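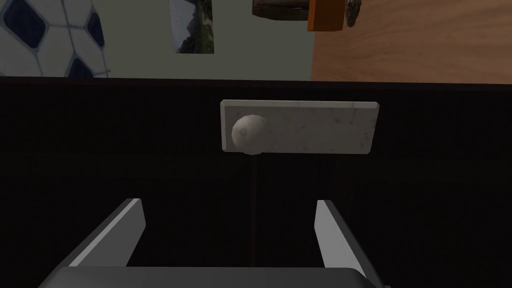
Revier Table Top, Black

Item no. 652
Sold by Trorkgate

The Revier is a replacement top for desks, workbenches and kitchen tables. It is sold without legs. It fits the Saber and Dodano leg frames we stock, and most other frames with a flat mounting plate.

The top comes in one finish, a black stain under a matte lacquer. The grain runs front to back and stays faintly visible through the stain. Lacquered surfaces vary a little from batch to batch, so if you need two tops to sit side by side, order them together and put a note in the comments box at checkout. We will pull them from the same pallet.

Sizes

Small: fits one Saber frame, no crossbar needed
Medium: fits one Saber or one Dodano frame
Large: fits the Dodano frame only, crossbar required

The thickness is the same in all three sizes. Full measurements are on the drawing sheet in the downloads section. Please check the sheet before drilling, as the small top has a different hole pattern from the other two.

What is in the box

One top
Mounting screws and washers
Four felt pads
Touch-up pen, black
Paper drilling template

Price

Small: $262
Medium and large: see the size menu at the top of the order form

Leg frames are priced separately. The crossbar for the large top is $40, or free when ordered with a Dodano frame.

Weight limit

With a Dodano frame and crossbar, the large top holds up to 22 gallons of aquarium, filled, placed over the crossbar. Do not put an aquarium on the small or medium top.

Fitting

Lay the top face down on a blanket or on the flattened carton. Tape the template in place and mark the holes with a pencil. Drill pilot holes to the depth printed on the template. Start all the screws by hand, check that the frame is square to the edges, then tighten. Do not use longer screws than the ones supplied.

Two people should turn the large top over. Lift it — do not roll it onto a corner.

Care

Wipe with a damp cloth and dry it afterward. Dish soap is fine. Do not use scouring powder, glass cleaner or anything with ammonia. Black shows dust and fingerprints more than our lighter tops do, and a dry microfiber cloth takes care of most of it.

Small scratches can be covered with the pen. Shake it well, dab, and wipe off the extra before it sets. Deep scratches need sanding and new lacquer, and the repair will show.

Use a trivet under pots. The lacquer marks at fairly low heat, and heat marks are not covered by the warranty.

Delivery and returns

The small top ships by parcel carrier. Medium and large go by freight to the curb, and the driver will call ahead. Open the carton and check the corners before you sign — freight damage has to be written on the delivery slip.

Undrilled tops can be returned in the original carton. Drilled tops cannot.

The large size is out of stock. The next delivery is due 24th April, and back orders ship in the order received.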